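The Second Column

Budget due by noon and I had three columns on the sheet. Buy, lease, leave it. My director wanted one number. She had underlined one.

So I went to Lemmont, second floor, where Sormont keep their showroom, and stood on the carpet with my coat still on. Tablet in one hand. Quote in the other. Two Kombos for the hotel, delivery in November, training extra, spare grippers extra, everything extra. 1166 a month for the pair on the lease. I'd written it on my wrist in biro in the lift, so I would stop rounding it down.

The rep had the sofa set up like somebody's front room. Marble table, fruit, cushions. Our suites at the Nallow don't have fruit. We stopped fruit the year before last, I signed the memo. I thought about the memo the whole time the arms were moving.

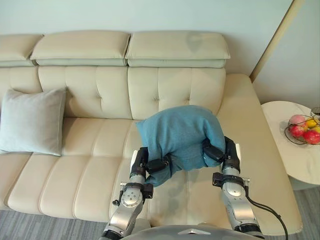

Both grippers on the blue. I wrote "two hands, soft goods" and then could not read my own writing.

How long per room, I said. Depends on the room, he said. It always depends on the room. We have 187 of them and they all depend.

I did the sums standing up. If it does cushions and throws and the folding, the girls get the bathrooms and the beds, and no one has to go. That was the version I'd promised downstairs. Nobody asked me to promise. I did it in the canteen with a tray in my hands, out loud, and then it was a policy.

Lease for three years. Or buy, and find a socket, and a cupboard, and somebody who isn't afraid of it. Insurance on top. The cupboard worried me most. We've got one on each floor and they're full of cots.

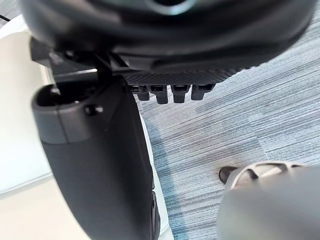 Grippers were 145 each if you broke one. Cables seperate. I asked how many a hotel gets through in a year and he looked at his shoes, then said there wasn't a hotel yet. We'd be the first. He said it as though it were a discount.

First. I put that in the notes column and took it out again. My director doesn't like first. She likes fourth, after the others have had the floods.

He brought me a coffee. I asked for a trial, one machine, one floor, eight weeks. He went off to ring somebody and I stood there with the quote going soft in my hand, adding up the linen contract, which is over 207 a day and goes up every spring wether we use it or not. Maybe that was the number. Maybe I'd come to the wrong building.

My phone went. Downstairs, the canteen lot, they'd got hold of it somehow.
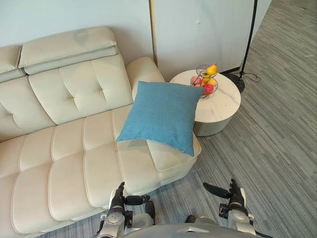
Are you buying it or are we training it, the message said, because if we're training it we want that paid, put it in the budget. No name on it. Then another one straight after. And who does the cots.

I read it twice. Eleven forty. I sat down on the floor, coat and all, and made a fourth column.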